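Belovix clears its paper files before June move

Staff at Belovix are sorting the last of the paper records in the main office, with the file boxes going into low cupboards beside the desks before the firm gives up its storage room downstairs.

The firm has 741 folders on its list. Most date from before the accounts went over to Prikex, the online system it now uses for invoices and contracts. Up to 300 of them will be shredded once the department heads have signed them off. The rest must be kept for legal reasons or are still in use.

Dorottya Barta, the office manager, drew up the plan in the spring. Each department has been given a cupboard and a limit of 15 file boxes, and anything over that goes to Zunumo, a storage company on the ring road.

"People were keeping three copies of the same contract," she said. "We asked them to bring everything out, look at it once and decide."

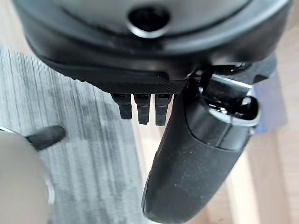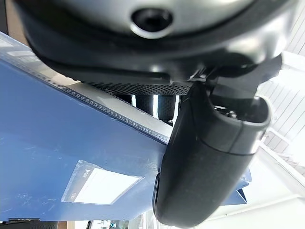
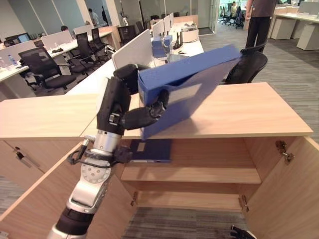
Filing in the open-plan office, with blue file boxes at the cupboard.

Sales and purchasing have finished their share. Personnel records are being handled separately and will stay in a locked room on the fourth floor. Barta said the slowest part had been the old supplier files, many of which had no date on the spine and had to be opened one by one.

Labels follow a single pattern, with the department first, then the year, then a short title. A printed index will hang inside each cupboard door and a copy will be kept at reception.

The storage room has to be empty by 4 pm on the last working day of June, when the keys go back to the landlord. Staff who still have boxes at home or in their cars are asked to return them to Barta's desk before then. Empty boxes in good condition can be left by the lift for the Simon building next door, where two of the tenants have asked for them.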